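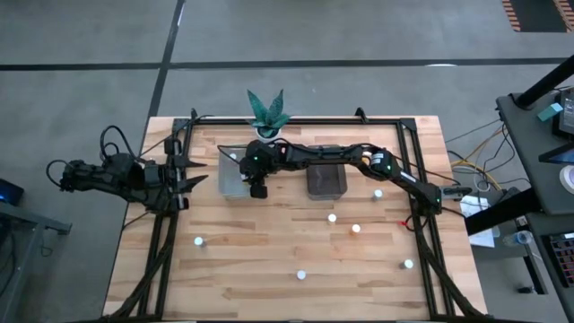

The two-arm station on the butcher-block table, pegs out, right arm over the clear container.

Progress report to Sternholm, May 23, 2022
Project Flesomia, Jorkberg lab

Hi all, I promised you a shorter one this time, so let me get right to the numbers. We now have over 200 recorded demonstrations of the peg task, and 93 of those have been checked and labeled (I'm slower at labeling than I told you in April, sorry!). The rest are sitting on the drive and I'm getting through them in batches of 11.

The task itself hasn't changed. White pegs start out standing on the table and the operator drives the arms to pick them up and put them in a container. What has changed is how we lay them out. Our first recordings had the pegs in nearly the same spots every time, and the model learned those spots beautifully and not much else. Now I scatter them all over, including right up near the side rails, where the arms have to fold in kind of awkwardly. Those runs take longer and there are more fumbles, but I'm keeping the fumbles as long as the operator recovers. The model needs to see that too.

I also threw out 11 early recordings where the wrist camera had slipped a little. It hurt to lose them, but they were dragging everything else down.

Still open: handing a peg from one arm to the other. We've tried it a few times and the timing is all over the place, so I'd like to leave it out of the next training run and come back to it later. Let me know if that's a problem on your end.

Next up is finishing the labels, then a first test on the Sauerland table layout. I could also use a decision on the spare gripper fingers before I put in the order.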